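The Brilliant Brown Paper Bag

Have you ever carried your lunch, your shopping or a pile of toys in a brown paper bag? It's only paper, so why doesn't it fall to bits straight away?

The secret is in the wood! Paper is made from tiny threads called fibres, which mostly come from trees. Brown bags are made from kraft paper, and "kraft" is the German word for strength. The fibres in it are nice and long, and they tangle together like hair in a hairbrush. The brown is simply the colour they are before anyone bleaches them white.

Now for the fun bit – crumpling! Every time you scrunch a paper bag, some of the fibres bend and stay bent. That makes a crease, and you can never quite iron it flat again. 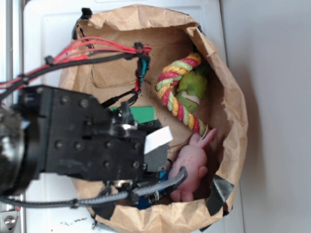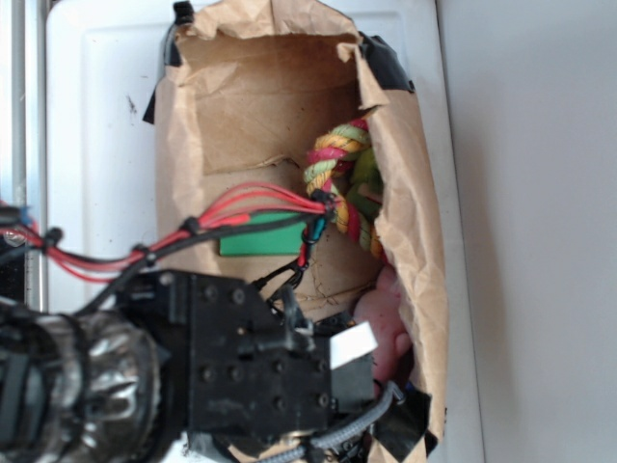
Brown paper bags with crinkly tops. Can you find the twisty rope toy in the second picture?

A rope toy is strong for a similar reason, by the way. Lots of thin strands are twisted or braided together, and they share the pulling between them. One thread snaps easily, but a whole bunch is really tough!

Try it yourself

Cut two strips from an old paper bag. Leave one flat and twist the other up tightly, then give each one a good tug. Which is harder to break? Now dip both in water and try again – wet fibres slide apart much more easily, so keep your bag out of the rain!

When your bag is worn out, pop it in the paper recycling if it's clean and dry.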